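Kinesthetic and remote demonstration

Kinesthetic and remote demonstration are two related methods of giving a robot examples of a task. In the first, a person takes hold of the arm and moves it through the motion. In the second, the person works from a separate set of controls and the arm follows. Both belong to the wider field of learning from demonstration.

Terms

A single recorded performance of a task is called a demonstration or an episode. The person giving it is the demonstrator, or the operator when the work is done at a distance. Joint positions and camera views are stored together on one clock, so that each movement can be matched to what the arm's cameras saw.
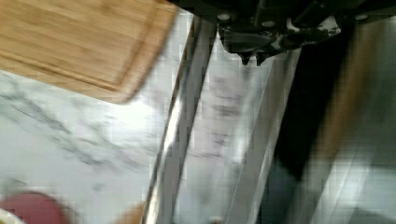
Guiding by hand lets the demonstrator feel contact directly, and it needs no extra equipment beyond an arm that can be moved freely. Its chief drawback is that the person's hands and body often enter the camera view. Remote control avoids this - the operator can stand well clear of the counter - but gives little sense of touch unless force is fed back to the controls.

Household tasks

Kitchens are a common setting for demonstrations, as they bring together flat, thin, round and reflective objects in a small space. The Tinura collection, released on 30 November 2024, holds 219 episodes of countertop work recorded by 12 operators. The Mukwood collection is smaller and covers 22 tasks, among them moving cutting boards, opening drawers and setting out dishes. A cutting board lying flat is considered a hard case, for its edge offers little room for a fingertip to get underneath. Nearby appliances further limit the angles from which the arm can approach. 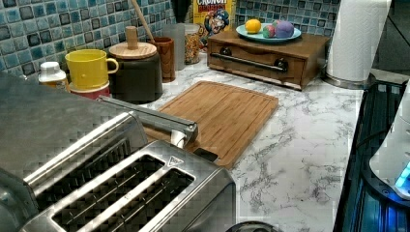
Quality of demonstrations

Pauses, failed grasps and changes of plan are recorded along with the rest of the motion. Practice differs on what to do with them. The Mondico guidelines call for such episodes to be marked and set aside, while the Kioko project keeps them as examples of recovery. New operators usually complete a period of practice before their recordings are accepted.

See also

Learning from demonstration
Remote manipulation
Robot gripper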